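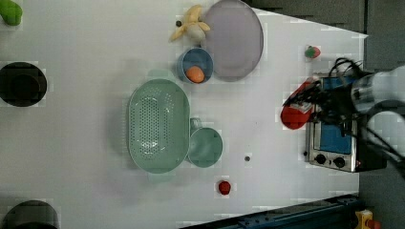

How to Clear Out a Playroom Without Starting a War

Last updated October 27, 2026

Toys breed. I can't prove it, but we moved to Reltside with three boxes of them, and by September the hall closet wouldn't shut. If yours is at the same stage, set aside one morning and work through this.

1. Pick your moment. School hours are ideal. A child who hasn't touched the plastic drum in two years will fall in love with it the second it goes near a bag.

2. Do one kind of toy at a time. Start with play food, as it gets everywhere, and most families own more pretend fruit than the real sort. Check coat pockets and under the couch before you sort anything.

3. Make 3 piles: keep, give away, trash. You will want a fourth pile called "maybe." The maybe pile is the keep pile with a guilty conscience.

4. Toss anything cracked or sharp. Take the batteries out of everything else, including the singing phone. Especially the singing phone.

5. Wash the hard plastic in warm water with a squirt of dish soap, then leave it on a towel overnight. Wipe anything with a battery door using a damp cloth and keep it out of the sink. Bath toys with holes in the bottom go straight in the trash. Don't squeeze them first to see what comes out.

6. Box up half of the keep pile and put it somewhere high. Swap the boxes every month or so. Old toys come back as new ones, and you've paid nothing.

7. Get the giveaway bags out of the house the same day. Mine once rode around in the trunk from Clirkent to Palomino and back for most of a winter, and were then discovered by their former owner.

Jigsaw puzzles are a separate job. Do not open one "just to check the pieces are there" unless you have the weekend free.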